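Sorting cell gripper fault: frequently asked questions

What went wrong on the Novlow sorting cell?
On Tuesday the left arm let go of a push-button switch 20 cm above its bin. The part landed on the mat, and the arm went on with its cycle as if it were still holding it.

Why didn't the cell stop?
The grip check had been set to 80 ms, too short for the fingers to report a lost part. It is now 130 ms.

Was anyone hurt?
No. The people at the Rorbridge bench were outside the marked area.

Can I pick up a dropped part myself?
Only after pressing the stop and waiting for both arms to come to rest. 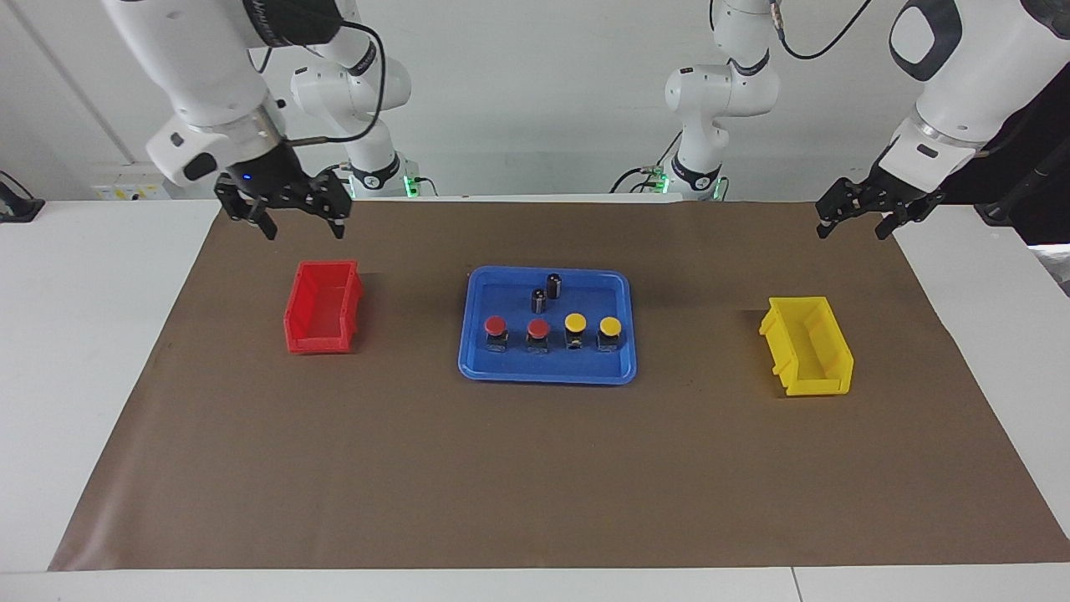 Who can restart the cell after a grip fault?
Anyone who has done the Brevau restart training.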